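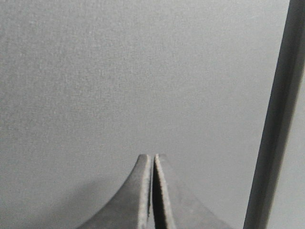

Food Storage and Spoilage, Unit 2: Keeping Things Cold
Course notes, Elibariki Odera

Welcome back! Last time we talked about drying and salting, which people have been doing for thousands of years. Cold is the next big one, and I love teaching it, mostly for the moment when students go home and start moving everything around in their kitchens (please ask your roommates first).

What cold does

Bacteria, yeasts and molds all run on chemistry, and chemistry slows down as the temperature drops. Cold storage doesn't kill most of them. It makes them sluggish. A pot of rice left on the counter can be in real trouble by dinner time, and the same rice in a shallow covered dish in the fridge is fine for a few days.

The number to remember is 40°F. Keep the refrigerator at or below it. Between 40°F and 140°F is what food safety people call the danger zone, where many bacteria grow fast. The usual rule is no more than 2 hours in that range, or one hour if the air is above 90°F. Think about an August picnic and you'll see how quickly that hour goes!

A few organisms don't care much about any of this. Listeria keeps growing slowly at refrigerator temperatures, so deli meats and soft cheeses still have a clock on them. We'll spend most of Unit 4 on Listeria and it is fascinating.

Where the cold goes

Cold air is denser than warm air, so it sinks. Open an upright door and some of it spills out at the bottom while room air moves in at the top. A chest freezer opens from above and keeps much more of its cold air. The food itself helps too: a full shelf of cold jars holds its temperature far better than the air around it.
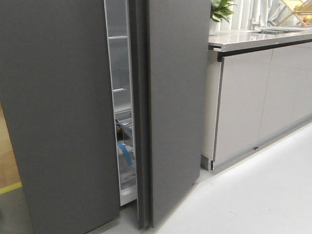

Side-by-side refrigerator with the left door partly open.

Door shelves get the most warm air, so use them for mustard, pickles and jam. Milk and eggs do better farther in. Raw meat goes on the lowest shelf, in a dish with a rim, where it can't drip on anything.

Drawers are about moisture. Leafy greens wilt when they lose water, so they like the high humidity setting. Apples and pears give off ethylene, a gas that speeds ripening, and they belong in the low humidity drawer, well away from the lettuce. Berkay Soylu asked last term whether one apple really makes a difference. Try it with a bag of unripe avocados and see!

Home exercise

Put a thermometer in a glass of water on the middle shelf and leave it overnight. Read it at 9 in the morning before anyone has opened the door, and again at 18 minutes after you put the groceries away. Do the same on a door shelf. Write down both pairs of readings, and what was stored next to the glass.

Zübeyde Kaplan has the spare thermometers, so see her if you need one. Bring your readings to the next session, along with the chapter on freezing.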